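Demness, the debut nobody at Whitelaw thought would sell past its first printing of 4000, is a short book. 281 pages, big type. I read it in two sittings, the second one ending after 2 a.m.

The plot, quickly. Two sisters inherit a ferry office in Brullden, a river town with one hotel and no bridge. The older one wants to sell. The younger one keeps turning up for work. Thirty-four chapters, most of them four or five pages, a few just a timetable and a line of gossip. The timetables are the best part – read them slowly, the lies are all in there.

Less good: the middle. A lawyer arrives, talks for a whole chapter, leaves. The hotel fire gets a paragraph and deserved ten. And the dialog tags, my god, everyone "murmers."

Still. The mother's letters are wonderful, mean and funny and badly spelled on purpose. I copied one out for my sister. 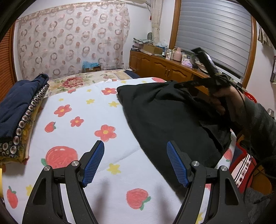 Ryszard Ziółkowski wrote in to say the lawyer chapter is the only one he went back to, and that the sale makes no sense if you skip it. Maybe so. I'll give it another go before the sequel, due in September, same ferry, new captian.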